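4.2 Demonstration quality

We are not convinced that demonstration count says much. Carrasco and Cantero report 519 garment demonstrations made with hand-held grippers in the Plitero set, and we kept 400 of them for training. Two grippers and one piece of clothing look simple enough on paper - but cloth folds over itself, and a person corrects for that without noticing.
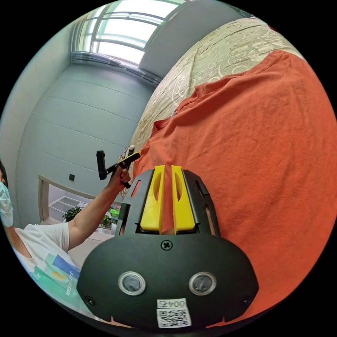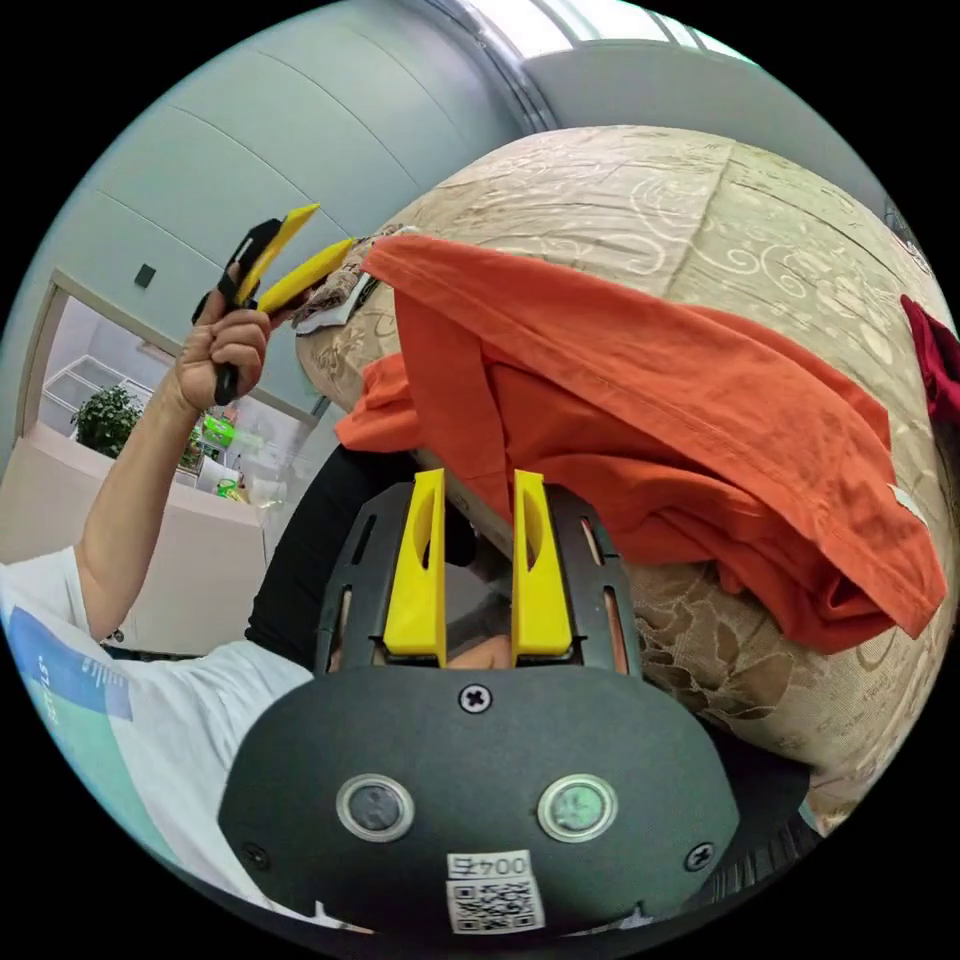
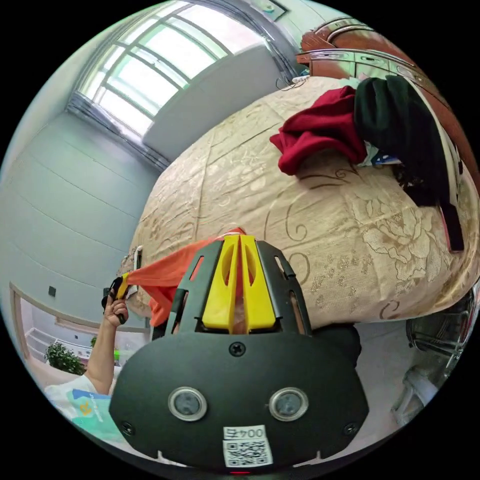 Figure 3. Hand-held grippers and an orange piece of cloth or clothing.

Whether a policy learns those corrections is a separate question. The reported gains rest on 100 trials with a single robot, and we would want a second site before trusting them.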